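The Grimix Card

by Digby Cosgrove 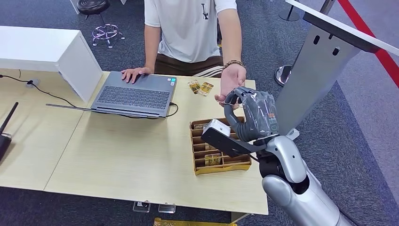
A card, an open hand and a grey laptop on the table.

My father left me a house in Tresbridge, a ute that needed a gearbox, and a library card for a library that had closed.

The card was in his wallet behind his licence. It was yellow and soft at the corners, and it had a number on it, 1,636, and his name in a woman's handwriting. On the back it said Pomare Road Branch. I'd lived in Tresbridge until I was nineteen and I could remember the branch only as a low brick place with a bike rack out front. It shut when I was at high school. After that it was a tyre shop, and then it was nothing.

I put the card on the kitchen windowsill and got on with the house.

There was a lot to get on with. Dad had kept every tin he'd ever opened a paint lid on. He had jars of screws, and the jars had labels, and the labels were wrong. My sister Lorraine came down for the first week and did the bedrooms. She was quick about it. She had three piles going and she didn't sit down. I did the shed, and I sat down a fair bit.

In the shed, behind the mower, I found a tea chest. It had an old blanket over the top, and under the blanket were books. They had plastic on the covers and stickers on the spines. I took out one about knots, one about the Antarctic and a thick one about keeping bees. Each had a slip glued inside the front with the same stamp, Pomare Road.

I called Lorraine out.

"He pinched them," she said.

"He wouldn't have."

"Well, he didn't give them back." She opened the bee book and read the slip. "Due in December. Doesn't say which one."

We never kept bees. I don't think he ever went near a hive. But when I opened that book properly, that night, he'd put pencil marks down the side of nearly every page, very light, the way he marked timber before a cut.

Lorraine went home on the bus. She had work, and her boy had exams. She took Mum's rings and the good lamp and told me to take the books to the tip.

I drove them to Gimgate instead. It's 30 kilometres, and the ute did it in third the whole way. Gimgate has the main library now, a big glass building with a café in the front of it. I carried the tea chest in and put it down at the desk. The young man there had a lanyard and a cold.

"We don't take donations," he said.

"They're returns."

He looked in the chest. He picked up the one about knots and turned it over, looking for something to scan.

"Where did these come from?"

"Pomare Road."

"Where's that?"

I told him. He went and got an older woman from out the back. She came out wiping her hands on her skirt, and when she saw the spines she put a hand on the edge of the desk.

"Those are my stickers," she said. "I cut those by hand. The machine never worked."

Her name was Mrs Ferris, and she'd been the whole staff of Pomare Road for its last 11 years. I gave her Dad's card. I'd brought it in case they needed the number. She held it out at arm's length to read it, then she brought it in closer and read it again.

"He was the Grimix man," she said.

I hadn't thought of that for years. Dad drove for Grimix, who made cement, and he had a grey truck with the name down the side in red. He used to park it on the street and we'd get complaints.

"He came in at lunch," she said. "He'd stand on the mat and take his boots off. I told him he didn't need to. He read at the table by the heater, in his socks, and then he went back to work."

"I never knew he read."

"Every day, nearly."

The young man asked if he should work out the fine. Mrs Ferris told him to go and see to the trolleys.

She took me into the back room and made tea. She said that when they closed the branch there were 2,000 books left, give or take nothing, she'd counted them twice. The council sent a skip. She'd rung everyone on the borrowers list and told them to come and take out as many as they could carry, and she'd stamped every one of them so it would be a proper loan. Most people took a few. Dad came with the Grimix truck.

"He took 615," she said. "I was still stamping at nine o'clock."

There'd been maybe forty in the tea chest. I said so.

"Then you'd better have a look around," she said.

I drove home with the chest back on the seat beside me. She wouldn't take it. She said they weren't Gimgate's books, and the loan had been made in good faith, and the branch they were due at wasn't open. She'd kept hold of the card for a minute, and then she'd got a pen out of her bag, crossed out his name very neatly and written mine under it.

It was dark when I got in. I put the kettle on and didn't drink it. I got the torch and the stepladder and went down the hall to the manhole. Lorraine and I had both looked at it and agreed it could wait. I pushed the cover up and slid it to one side.

They were between the joists, spines up, all the way back to the water tank. He'd laid them on boards. He'd put newspaper over them for the dust, and at the near end, where a man could reach it from the top of the ladder, there was a gap one book wide.

I went and got the bees.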